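Section 5. Laying Out the Breakfast Table Task

This section applies to the two-arm table build with the Lerumov control scripts. Complete Section 4 (arm mounting and joint zeroing) before starting. Both arms must be bolted to opposite sides of the table, with the power supplies switched off.

5.1 Check the table

1. Clear the tabletop and wipe it down. Crumbs under a mat or tray shift the object heights enough to spoil a replay.
2. Push down on each corner of the table frame. If a corner moves, tighten the leg bolts and repeat the zeroing in 4.6.
3. Trace the cables on both arms from the base to the wrist. Leave enough slack for a full wrist turn in each direction.

CAUTION: Do not route an arm cable across the tabletop. A gripper can catch it on a low pass and pull the connector out of the wrist joint.

5.2 Place the objects

1. Lay the round placemat flat in the middle of the table.
2. Set the plate so that it overlaps the right side of the mat. Set the bowl on the mat, to the left of the plate.
3. Stand the glass behind the gap between the bowl and the plate.
4. Put the toaster at the back right. Run its cord off the back of the table. Leave it unplugged at the wall for all arm tests.
5. Stand the cereal box at the back left, front panel toward the placemat.

NOTE: The bowl and box may be swapped for others of similar size. Enter the new box width in the Griron object file before the first grasp. A box wider than 87 mm will not fit between the stock fingers.

NOTE: Fill the glass no more than halfway. Xiuying Guo's spill tests used the same limit, and the default wrist speed was chosen from them.

5.3 Power up and test the grasp

1. Keep hands, sleeves and tools outside the table frame.
2. Switch on the left arm, wait for it to report ready, then switch on the right arm.
3. Start the Jin viewer and confirm that each camera stream is live. If a wrist stream freezes, unplug and reseat that camera before going on.
4. Set the speed limit to 25 percent.
5. Jog the left gripper above the bowl with the fingers open. Check that it clears the rim and the glass.
6. Jog the right gripper to the top edge of the toaster. Stop if a finger touches metal.
7. Move the left gripper to the cereal box and close it in small steps. Stop when the box is held upright and the side panels just begin to bow.
8. Lift the box 55 mm, hold for 5 seconds, and lower it.
9. If the box slips, raise the grip force one step and repeat from step 7.

CAUTION: The emergency stop removes power from both arms. An arm that loses power will drop. Support it by hand only after the other arm has come to rest.

Motion blur in the wrist stream is normal during a move. If the picture is still smeared when the arm is at rest, shorten the exposure setting and check the lens for fingerprints.

Use the views below to compare your layout and camera aim. Dishes differ between views.

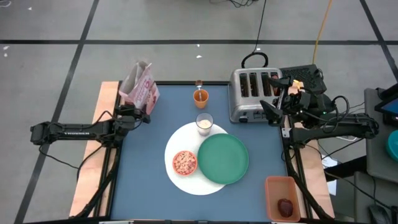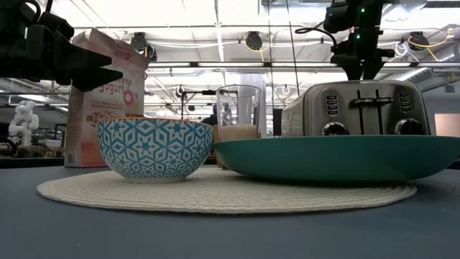
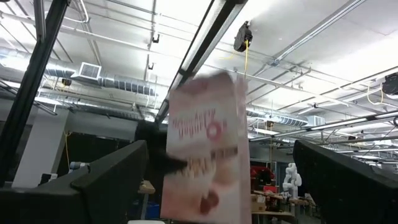

Fig. 5-1. Breakfast table task, top to bottom: full table, tabletop level, wrist camera with carton between the fingers.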